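Supporting Behaviour in the Classroom
Session 10 handout: noticing what comes before
Ornotbridge evening course for teaching assistants

Right, so last time we got a bit stuck on rewards, and I promised we'd go back a step. This handout covers what I said in the first half, plus the bits I rushed because we ran over.

Most of us, when a child kicks off, look at the kicking off. Fair enough, it's loud! But if you only write down what the child did, you end up with a list of bad moments and not much idea what to do next. What I'd like you to practise is writing down the five minutes before. Who was sitting where? What had they just been asked to do? Was it nearly lunch? Had the task changed without warning?

You'll remember the boy I talked about from my old school (I'm not going to name him, and please do the same with yours). He tore up his maths sheet most mornings. We tried taking away his break. We tried stickers. Then a colleague sat at the back and kept a plain record, and every single torn sheet came straight after the class had moved from the carpet to the tables. Maths had very little to do with it. He couldn't cope with the scramble for chairs, so we let him go to his table first and gave him the pencils to hand out.

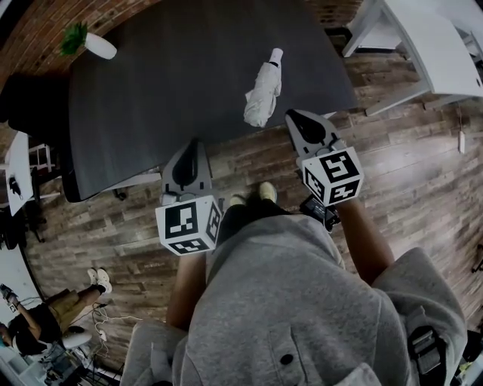
I know some of you felt that was letting him off. We had a good argument about it and I don't mind carrying that on. My own view is that he still had to do the sheet, the same sheet as everybody else, and he did it far more often once he'd sat down calmly.

Now, the record itself. Keep it short or you won't keep it at all. I use three columns - before, what happened, after - and I try to stick to things another adult would have seen too. "Got silly" is no use to anybody. "Threw rubber at window, laughed, looked at friend" is much better. Watch out for words like "deliberately" and "for no reason", which tell me how you were feeling at the time (cross, usually, and I've been there).

The "after" column is the one people leave blank, and it's often the most useful. If a child shouts out and gets sent to the corridor, and they hate reading aloud, and it was nearly their turn to read aloud... well. You've just helped them out of it. Put down what you did as well as what the child did, even if you'd rather not!

A word on timing. Pick one behaviour and one part of the day. Someone asked whether two behaviours would be all right, and yes, if they tend to turn up together, but don't go beyond that to begin with. A week of short notes from the same lesson will tell you more than a month of notes made whenever you remember.

For reading, it's the Mumon booklet, page 152 onwards, the part on moving between activities. I find the opening dry, so skip to the worked records if you're short of time. The chapter by Yeh is optional. It's harder going but very good on what to do when you and the teacher see the same child quite differently.

For next session please bring one filled-in record, initials changed, from a lesson you're normally in. It needn't be a dramatic one. Pencil tapping is fine, wandering about is fine. We'll swap in pairs and have a go at guessing what the child was getting out of it, or getting away from, and then we'll think of one small thing to change beforehand.

Blank record sheets are in the tray by the door, and I'll bring more next time.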